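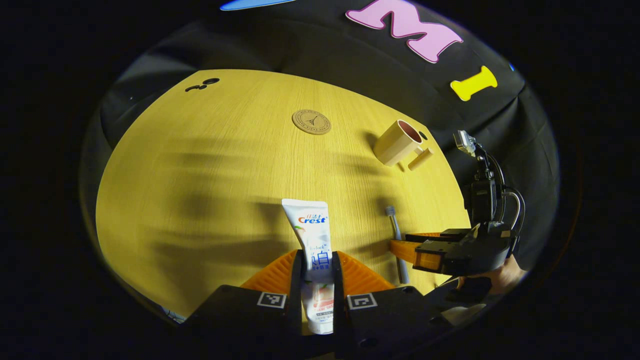 What size toothpaste will the Skomier bathroom cup hold?
Most everyday tubes stand up in it just fine, with space left beside them for a toothbrush or two, and the really big family tubes are happier lying on the shelf.

We've been selling the Skomier for 9 years now, and it's still the cup we reach for when a friend moves into a new place (it wraps up so nicely!). It comes in beige or Lynch blue, and you can add a cork coaster to go under it if you'd like to keep your counter free of rings. Rinse it out once a week with warm water and a drop of dish soap.

Item 855. Ships in August.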